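Two months with the Sudance hand grippers

I promised in December that I would write about the Sudance kit when I had used it enough, and now I think I have. Some readers wrote to me after the first short note and asked if it is worth the money for a small group like ours. My answer is long, so please make yourself a tea.

First, what we bought. The Sudance set is a pair of grippers that you hold in your hands, two cables, a small interface box, and the recording software with a license for one computer. You do a task with the grippers in place of your fingers, the software saves how they moved and how wide they were open, and later you use the recordings to teach a robot arm. We have the arms already, two older ones from Carklow, and they are good arms, but moving them by hand for every recording was killing our shoulders and our patience.

I compared three offers before I decided. Gonder sells a wireless pair that looks very nice, but you pay for the software every month, and I don't like to rent a thing I need every day. Borkowska was the cheapest, with jaws that you print yourself. I am sure it is fine for somebody with a good printer and free evenings. Sudance was in the middle, and they answered my emails in one day, which decided it for me more than I want to admit.

The setup took us one afternoon. The manual is 200 pages and I believe it was translated from another language by a tired person (I say this with sympathy, you are reading my English now). The calibration chapter is the important one. Do not skip the part where you open and close each gripper slowly before you start the software. I skipped it on the first day and all our widths were wrong by 5 millimeters, so we threw away the whole morning.

Now about the daily use. Our main task this winter is cloth, and cloth is where these grippers earned their place on our table. A rigid object forgives you. You take a bucket by the rim, you put it down, and every repetition looks almost the same. With a towel it is never the same shape twice, and you need two hands which understand each other.

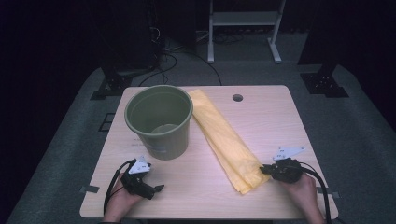 For this kind of work the jaws are very good. They are angular and they close exactly at the tip, so I can pick up one layer of fabric and leave the layer under it in peace. With our old tools I always took two layers or nothing. It needs some practice, maybe a week, before your hands stop wanting to use the fingers. After this week I could fold a towel at half of my normal speed, and I was quite proud.

The weight is acceptable. I can record for one hour without a break, and after that my thumb begins to complain. A colleague with smaller hands gets tired sooner and would like a shorter handle. Sudance told us a smaller handle is planned, but they gave no date, so do not buy with this hope.

What I like less is the cables. They are long enough, but they are stiff, and when you turn your wrist far to the outside you feel them pulling. In a folding task both hands cross the table often, and two times I pushed something with the cable and not with the gripper. We now let them run down along the arms and keep the floor behind us free. It is better, but the Gonder people have a real advantage at this point, and I should say so.

The software I would call honest and ugly. It records, it plays back, it exports, and it has crashed only once. Renaming the sessions is painful because you must do it one by one. We have now passed 1,000 recordings and I am still waiting for a button that selects all. The latest update moved the export menu to another place and did not give us this button.

Support was good. One jaw began to have a small play after five weeks, and I sent them a short video. The new part came the next week, free of charge, with the correct screws and the small key. The change took ten minutes.

So, should you buy it? If you work with fabric, bags or other soft things and you have already a robot that can use the recordings, then yes, I would buy it again. If you only move boxes from one place to another, the Borkowska kit will probably do the same for less money. And if you cannot live with cables, ask Gonder for a trial first and look carefully at what the subscription costs after the first year.

Next time I will write about training the Carklow arms with our towel recordings. I still have to clean up the session names before I can start.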